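Kendlow's Political Memoir Reader's Kit is back in stock, just as another retired governor discovers that he was right all along.

## What's in the box

- **The Clorilar page weight.** Holds open an 868-page hardcover while you go find a snack. Tested on two presidential memoirs and a vice-presidential one that didn't need it.
- **Regret flags, pack of 600.** Stick one wherever the author admits a mistake. One pack should last you the rest of your life.
- **The Nilis index card.** Lists the people most likely to be blamed, with room for a former chief of staff.
- **Two pencils.** Soft lead, for margins. The erasers are small, in keeping with the genre.

## Fit and finish

The page weight is covered in navy cloth and fits any hardcover with a flag on the jacket. It will also fit paperbacks, but wait until November and they're usually on the remainder table anyway. The Acharya edition adds a ribbon marker, so you can skip the childhood chapters and find your way back if somebody gets indicted.
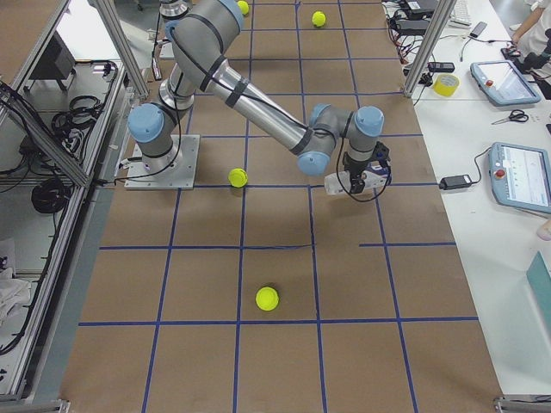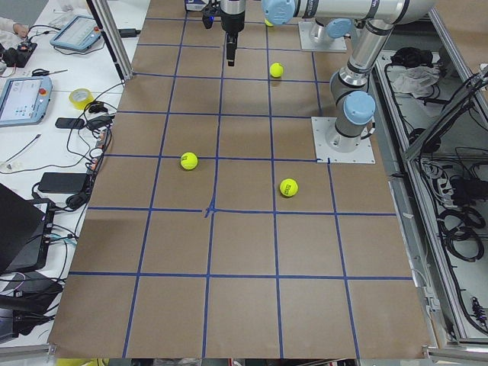 ## Shipping and returns

Ships flat. Returns are accepted with the flags unopened. We can't refund the memoir, and neither will the publisher.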